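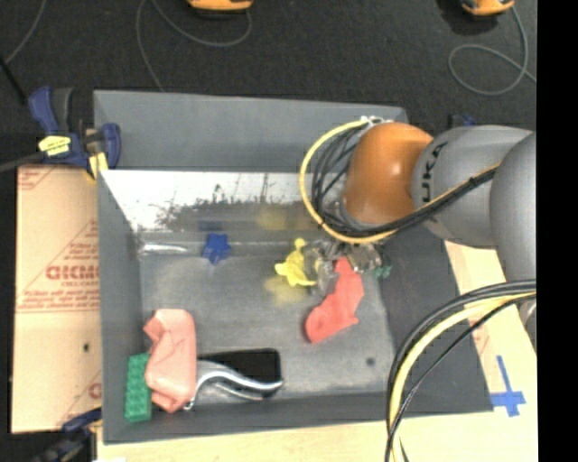

How early should you order the balloons for a birthday party at home?

Two weeks before the party is enough for the balloons themselves, but the helium needs to be reserved earlier, at least in a small town like Prostley.

I learned this in August, when we made a party for my daughter, who became 7. I had chosen the colours already in spring (peach, cream and a dark green) and I had a long list of paper things to make. The helium I left for the last days. The party shop on the high street had only one small bottle, and it was promised to another family. So we had a party without floating balloons, and I must say that I did not miss them very much.

What we did was a garland. You need a long plastic strip with holes, and you push the knot of each balloon through a hole. I bought a packet from Pundance with balloons in three sizes. Please mix the sizes, because a garland with all balloons the same looks like a necklace. I blew them up the evening before with a hand pump, and my arms were tired for two days. Next time I will borrow an electric one.

The garland was hung over the garden door with clear hooks. One hook fell in the night and we found half of the garland on the floor in the morning. I think the paint was too dusty. I cleaned the place with a damp cloth, let it dry well and put a new hook, and then it stayed until the guests went home.

For the table I used brown paper from a roll instead of a cloth. The children could draw on it while they waited for the cake, and afterwards I folded everything together and put it in the recycling. In the middle I put small jars with ivy and white daisies from the garden. We were 10 at the table, so there was not much space for more than this. The bunting was made from an old curtain, cut with zigzag scissors so that I did not have to sew the edges.

A few things I would not buy again:

- Paper straws. They became soft before the juice was finished.
- Glitter confetti. I still find it between the floorboards.
- A "Happy Birthday" banner with separate letters. It took me most of an hour to put it on the string, and I had to begin again when I noticed that one P was missing.

The brown paper roll is still half full, and I have put it behind the wardrobe for the winter.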